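Keep the Box, Lose the Thing

My aunt died in April and left behind a three-room apartment in Plusthorpe with 243 containers in it. I know the number because my cousin Tiina Vainio wrote it down. The lawyer wanted an inventory, and Tiina decided that anything with a lid got its own line. Jars, tins, pencil cases, the hard shells that earphones come in, cookie tubs. Most of them were empty.

I have been thinking about containers since then, and I have come to an opinion that will not be popular with people who sell shelving. We own too many things to put things in, and buying more of them is a way of putting off a decision.

Walk into any home store and look at how much of the floor is given over to storage. At the Kemppainen in Punmont it is two full aisles and a seasonal display. You can buy a box for batteries and a box for the charger that goes with the batteries. You can buy a larger box for both of them. The signs talk about calm and order. What you take home is one more object, and it will need a place to go.

My aunt was not a hoarder. Her floors were clear and her kitchen was clean. She had simply been raised to think a good box should not be thrown out, and she lived long enough for good boxes to become common. When she was a girl a tin with a tight lid was worth something. By the time she was seventy, every cable and every pair of reading glasses came in a case better made than that tin, and she went on applying the same rule.

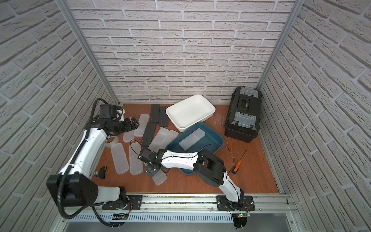

I don't blame her for it. The packaging we get now is built to be kept. It has soft corners and a lid that closes well, and throwing it away feels like breaking something. Lauri Koivisto, who ran a hardware counter for most of his working life, told me that customers used to bring their own bags for screws. Later the screws came in plastic boxes, and people came back asking if they could buy the boxes without the screws. He thought this was funny. I think it tells you where the money went.

The usual advice is to sort. Put like with like, label it, stack it. I followed that advice for years and I can report what happened. I had a labeled box of adapters for machines I no longer owned. I had a labeled box of keys. A label makes a thing look as though it has been dealt with, and after that you stop asking whether you want it.

Pushpa Yadav, my neighbor, disagrees with me. She says a family with small children cannot live without bins, and she is right about that. If you have blocks and crayons and forty plastic animals, you need somewhere to sweep them at the end of the day. I would say the same for a workshop or a sewing room, or any place where the same tools come out and go back daily. A container that is opened every day is doing a job.

My complaint is with the other kind, the one that gets opened when you move. I now use a simple test. If I can't say what is inside a closed case without picking it up, I open it that minute. If it is empty it leaves the house, however nice it is. If it is full of things I had forgotten, most of those leave too.

I lost an argument over one of them. It was a long glasses case that had belonged to my grandfather, and Tiina said it should stay in the family. It is in her desk in Paltstead with nothing in it. I still think she is wrong, but I was glad she took it.

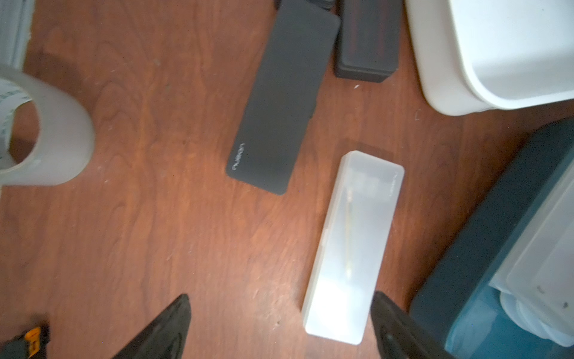

What the stores could do

I don't expect companies to stop selling boxes. I would like them to stop giving me a permanent one with every small purchase. A cable can come with a paper band around it. A pair of earphones can come in a case if the case is how you carry them, and in cardboard if it isn't. The shops could take the hard cases back at the counter, the way some of them take back hangers.

Until then the work falls to us, and mostly to whoever clears the apartment. It took Tiina and me two weekends. We kept the button tin, with the buttons in it.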